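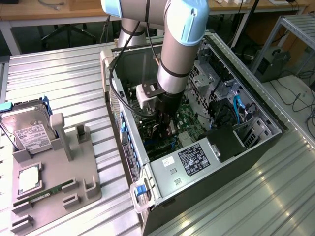 Figure 1. Open desktop tower on its side, motherboard exposed.

Student Work > Environmental Engineering > Final Reports

Reuse of desktop computers in small offices: a survey of storage and disposal practice in Fuvosside

Summary

The report examines what small offices in the Fuvosside business district do with desktop computers after they are taken out of daily use. Eighteen offices were surveyed in June by means of a written form and a site visit. Most units were being stored, and few offices had a written procedure for disposal. The main obstacle given was uncertainty over data left on hard drives. Cost was mentioned less often than expected.

1. Background

A desktop tower is easier to repair than most other office equipment. The case opens with ordinary tools, and the memory, drives and power supply can usually be replaced separately. Despite this, towers are commonly withdrawn as complete units when an office changes its operating system or moves to laptops. The withdrawn unit may still work.

Earlier coursework in this module looked at household waste. Offices were chosen here for two reasons: purchases are recorded, so the age of a unit can be established, and units tend to be withdrawn in batches.

2. Method

A list of 20 offices was drawn up from the district directory. Two declined to take part. The remaining 18 received a form with 15 questions covering the age of equipment, the reason for withdrawal, the place of storage and the final destination if known. Each office was then visited once so that the answers could be compared with what was in the store room.

Only desktop towers were included. Monitors, printers and laptops were left out, as were rented machines, which go back to the supplier under contract. A unit was classed as "withdrawn" if it had not been switched on for normal work in the previous three months. This period was chosen for convenience and a different one would change the totals.

3. Results

3.1 Storage. Most of the offices kept withdrawn units on the premises. Usual locations were cupboards, stairwells and the space under unused desks. In several cases the number on the form was lower than the number found on the visit. The person filling in the form had generally not checked the store room first.

3.2 Reasons for withdrawal. Software support was the most frequent answer, followed by slow performance. Actual failure came third. Where failure was reported, the faulty part had seldom been identified.

3.3 Destination. Offices that had disposed of units used either the municipal collection point on Robichaud Road or Curnik, a private collector which takes mixed electrical goods. Curnik issues a receipt by weight only, so it was not possible to trace individual machines. One office had passed its units to the Grimelov adult learning centre, where they were still in use at the time of the survey.

3.4 Data. Respondents were asked what would make them release stored units sooner. The commonest answer was proof that the drives had been erased. Few knew that a drive can be taken out and kept while the rest of the machine is passed on.

4. Discussion

Storage is treated by the offices as a neutral choice, but it reduces the value of the equipment. A tower released in its first year of storage can still be matched with current parts. After a longer period the memory type and processor socket are likely to be out of date, and material recovery becomes the only practical route.

The under-reporting described in 3.1 suggests that surveys based on forms alone will give low totals. Site visits should be retained in any repeat of this work.

The sample is small and limited to one district. Offices with poor practice may also have been more likely to decline.

5. Recommendations

5.1 Offices should record the date of withdrawal on a label fixed to the case.

5.2 Drives should be removed or erased at withdrawal and the action noted on the same label.

5.3 The district should ask collectors to issue receipts by unit as well as by weight.

Appendix A: survey form (held by department)
Appendix B: site visit notes (held by department)

Filed under: Waste and Resources, Student Reports
Shares: 15 | Comments: 2
Contact the department | Terms of use | Back to top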